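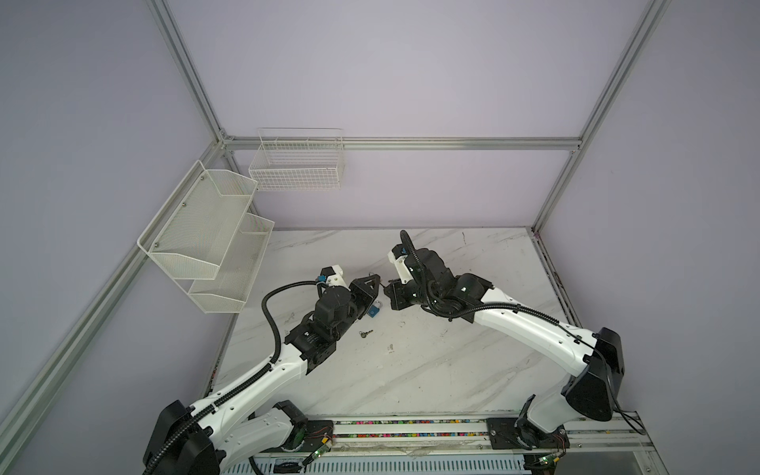

Two arms, one blue padlock and a small silver key on the tabletop.

Workshop tips: before you rent a pair of robot arms

Folon will rent you a two-arm bench setup for $151 a month, plus a $100 deposit. The sales page says it can take over "fiddly household jobs." I'd want a lot more than that in writing.

Ask for the padlock job first. A key is thin, it lies flat, and it has to go in straight. Plenty of arms can pick up a sponge. Have them start with the key flat on the table, and don't let anyone hand it to the gripper.

Ask for 3 tries in a row with no edits. If the rep offers a highlight reel, move on.

Wipe the table before any small-parts work. Specks of grit bother me at my own bench and I doubt a machine likes them better.

Check where the cables run. Loops over a wrist can snag on wall baskets or shelves, so measure your space with the arms stretched out.

Read the return terms. Folon's give you 2 weeks, and the clock starts at delivery, before you've set anything up.

For a sticky padlock at home, a puff of dry graphite costs a few bucks. I'd still start there.

Posted 2 November 2020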